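May 31, 2021

The Fuston Half Is Back On (And Yes, I Signed Up Already)

Happy Memorial Day, friends! I had a whole post about hip mobility ready to go this morning, and then the email landed while I was still in my robe with my coffee, and hip mobility is going to have to wait. The Fuston Half Marathon is on for October!!! In person, with a start line and a finish line and those terrible orange slices I have missed so much.

If you're new around here, I've run this one more times than any other race, and last year's virtual version just wasn't the same (I did mine on the Younis Creek trail in the rain, turned around at the wrong bridge, and had to run circles in the parking lot to make up the distance). So I may have teared up a little. My dog was concerned.

Okay, the details, since a few of you have already texted me!

Entries are capped at 2,000 this year. They're sending people off in small waves, so you pick your expected pace when you register and they give you a start time. Please be truthful about your pace, you all. I have been stuck behind the optimistic crowd and I have also BEEN the optimistic crowd, and neither one is a good first mile.

The course has changed too. They've dropped the out-and-back through downtown and swapped in a loop along the river, and then you climb Gistum Hill at mile 10 instead of mile 4. I know. I groaned out loud. I've always thought of that hill as something you get over with early while your legs are fresh and you're still chatting, and now it's sitting there near the end waiting for us. On the plus side, it's downhill almost all the way home after that, and the river stretch is shady and pretty, and there are real bathrooms at the park.

There's a shorter option again if the half feels like too much right now. A lot of us lost some fitness this past year (raises hand) and there's no shame in doing the 10K and cheering for the rest of us with a bagel in your hand.

Registration is open on the race website, and deferred entries from last year carry over, but you do have to log in and confirm. It won't happen by itself! I almost missed that part, it's way down in the email under the sponsor stuff. Shirts are by Troline again, and if you remember how small they ran last time, go up a size. Mine fits my kid now.

Packet pickup is the day before only, no race morning pickup. Bring your ID and the confirmation on your phone.

Now for training. My free group plan starts up this summer, and it's the same setup as before: three runs a week, one day of strength, and one day where you do absolutely nothing and don't feel guilty. We'll be adding hill repeats much later in the long runs than I normally would, so your legs learn what it's like to climb when they're already cooked. The sign-up list is at 159 people already, and over half of you have never run a half before, which makes me so happy I could burst.
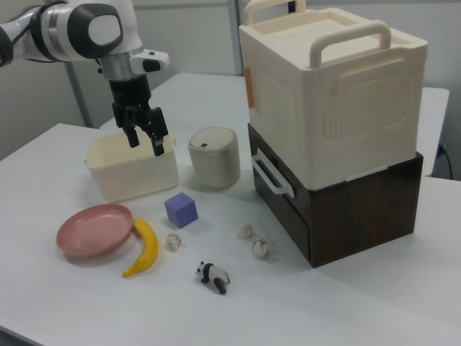

A robotic arm over an open bin on a white tabletop.

We'll meet Saturdays at the Younis Creek trailhead, same spot by the water fountain. Bring your own bottle though, the fountain is still shut off. Strollers are welcome and so are dogs, as long as they're on a short leash. If you can't make it in person, I'll post each week's runs here on Sunday nights, so you can do them whenever it works for you.

And if you're coming back from an injury, please send me a note before you jump into the plan. I'd much rather spend a few minutes sorting out your first couple of weeks than see you limping in July.

I'm heading out for my own easy miles now before it gets too hot, and then there are burgers to deal with. Hip mobility post is coming later this week, I promise! Leave a comment if you're in for October, and tell me which distance you picked.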